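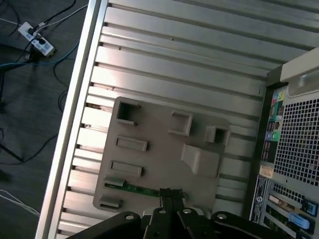 The gray plate with its clips and slots, lying on ribbed metal.

Print this page | E-mail this page

How to Make a Slotted Holder Plate for Thin Strips and Small Parts

09/11/2018
By Radek Mikuš

I love a flat plate with things sticking up out of it. Put a few molded clips and slots on one piece of plastic, fix it to ribbed metal, and suddenly all those skinny bits that used to slide around in a drawer have somewhere to stand! I've made quite a few of these for my bench in Ovville, and this page covers the whole job, from the paper sketch to the first strip you push home.

You don't need to be an expert printer or molder. If you can drive a basic 3D printer (or have a friend who can), and you own a file, you're in business.

What you'll need

A calipers, digital or dial
Cardboard and a pencil
Gray filament, or whatever color you have plenty of — mine is Eltley matte
A small flat file and a needle file
Sandpaper, coarse up to 2,000 grit
Double-sided tape for the test fit
Screws and matching nuts for your metal panel
The strips and small parts you want to hold

Step 1. Sort your strips

Lay out everything you want on the plate and be strict. Thin flat strips go in one pile and anything chunky goes in another. Measure the thickness of each strip in at least two spots, and then measure the width. Old strips that have been cut with snips are often thicker at the end from the burr, so file that burr off first and measure again.

Write it all down. I write the thickness directly on a bit of masking tape and stick it to the strip, which looks silly but has saved me from printing the wrong slot more often than I'd like to say.

Step 2. Make a cardboard plate

Cut a rectangle of cardboard to the size of the space you have and round the corners. Rounded corners are so much nicer to reach past, and they're less likely to lift off the printer bed too.

Now put your parts on the cardboard and shuffle them around until your hand can get to every one without bumping its neighbor. Leave more room than you think. My first plate had the holders so close together that I had to pull two strips to get one back in! A row along the upper part of the plate works well for tall slotted holders, with low tabs and square clips elsewhere, wherever they fit.

Step 3. Draw the holders

There are three shapes I keep coming back to.

The slotted holder is a tall U: two upright walls with a narrow slot between them. Leave the slot open at the bottom so a strip can be fed in from below. This is my favorite by far. Make the walls thick enough that they don't flex when you pinch them. I draw mine 39 millimeters tall, and that suits the strips I use, but go by your own.

The square clip is a little open box with a hollow center. It's good for plugs, caps and anything else with a square-ish end. Keep the corners inside slightly rounded if your program lets you.

The angled block has a sloped face, and you lean things on it. A slope of 60 degrees from the plate feels right to me. Much flatter and small parts creep down.

For the slot width, take the thickest measurement from Step 1 and add a hair. How much is a hair? It depends on your printer, so go to the next step before you draw the whole plate.

Step 4. Print a test slot

Print one slotted holder by itself, on a scrap of base just big enough to hold between two fingers. Try the strip. You want it to go in with a light push and stay put when you turn the holder over.

Too tight: widen the slot in the drawing by a tiny step and print again. Don't try to save it with force, the walls will split along a layer line.
Too loose: narrow it, or add a small bump halfway up one wall.

I usually need two tries, sometimes three. They're quick prints, so have a coffee.

Step 5. Print the plate and clean it up

Print the plate flat on the bed with the holders pointing up. Let the bed cool before you take it off. A plate this shape warps easily when it's warm, and a warped plate will rock on the ribs forever.

Run the needle file through each slot. Then fold a strip of sandpaper over and slide it up and down inside, starting coarse and finishing with the 2,000 grit. That last pass is optional, but oh, it feels lovely when a strip glides in afterward. If you paint the plate, leave it 48 hours before putting anything in the slots. I don't paint mine anymore — the plain matte gray hides fingerprints and makes shiny metal easy to spot.

Step 6. Fit the plate to the metal

Ribbed or slatted metal is a great backing because the plate bridges the high spots and you can shift it sideways until it's where you want it. Wipe the metal first. Dust and small filings hide in the grooves, so use a dry brush and then a cloth.

Tape the plate in place with double-sided tape and live with it for an evening. Reach for things, put them back, see what annoys you. When you're happy, mark the screw positions with a pencil, take the plate down and drill it on a piece of scrap wood. Drill slowly! Fast drilling melts the plastic and leaves a crusty ring around the hole.

Tighten the screws a little at a time, going corner to corner. Stop when the plate no longer moves. If you see it bow toward a groove, back off half a turn.

Step 7. Load the strips

Hold the strip near its lower end, line up the top with the opening of the slot, and feed it straight up between the walls. Keep it parallel to the holder. If it leans, it catches on the inside edge, and a thin strip will bend before the plastic gives. Once the upper end is in the channel, slide your grip down and carry on pushing gently until you feel it seat.

Start with a slot that has clear space on both sides. The strip is easiest to see when there's bright metal behind the plate and the inside of the slot is dark, so turn your lamp toward the metal and you'll get a nice sharp edge to aim for. 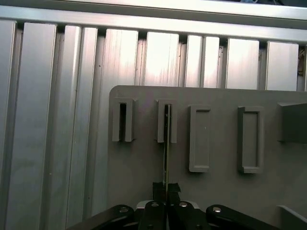 If something isn't right

The strip falls out. Check that it isn't bent first. A slightly curved strip touches only at two points. If it's flat and still drops, put a sliver of Gumia rubber tape inside one wall.

The strip goes in but won't come out. Rub a candle stub along both faces of the strip and work it back down in short moves. Then give the slot another pass with the sandpaper.

The holder snapped off the plate. Print the next one with a small fillet where the walls meet the base. For a quick repair, glue works if both faces are sanded rough.

The plate buzzes when the bench is bumped. Put thin felt between the plate and the ribs at the corners.

Going further

Once you have one plate you'll want another. I keep a second drawing where the row of holders is spaced wider, for strips with something attached at one end, and in February I made a long narrow one for my neighbor Rennie's sewing room, where it holds bobbin cases and metal rulers. It took one afternoon and she has already asked for a taller one.

If your slots are all close in width, scratch the size into the plate under each holder with a scriber and rub a little white crayon into the marks. Wipe off the extra with a paper towel.

Send me your measurements if you get stuck on a slot width, and tell me which filament you're using.

Contact Radek Mikuš | © 2018 Radek Mikuš | Back to top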